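Lerato Mahlangu has spent eight years on the palm-leaf manuscripts held at Castellanos, most of them Vaishnava devotional biographies copied by hand for household worship. The catalog of the collection was closed on Dec 9, 2020 and lists 915 items.

The lives of the saints make up a small part of that number. "We have 40 that are complete," Mahlangu said. "By complete I mean the opening verses of homage, the lineage, the body of the text and the colophon. Many copies lost the last leaf, and the last leaf is where the scribe gives his teacher's name."

Her current work concerns the lineage section. Copies of the same biography can differ by up to 5 generations between the founder and the subject. Mahlangu does not treat the shorter lists as faulty. "A scribe often names only the teachers who gave formal initiation," she said. "Another scribe adds those who gave instruction. Both lists are correct by their own rule, and the rule is usually not written down."
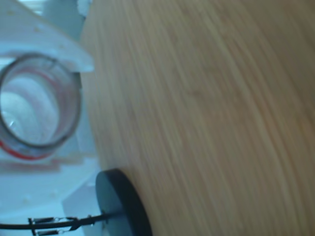 The difference matters for dating. Earlier editors took each name as one generation and counted backward, a method Mahlangu calls unsafe. She starts from the meter and the spelling – sibilants in particular – and turns to the names last.

Readings are entered in Bilo, a collation program, and checked against the printed Skamano edition. "Skamano corrects the grammar without a note," she said. "If the leaf has a wrong case ending, I want to see the wrong case ending."

The first volume, covering the initiation narratives, goes to the Trorketti press in January. The second will contain the letters and the festival calendars. Mahlangu has transcribed the letters and is still working through the calendars, where the lunar dates follow two systems of reckoning.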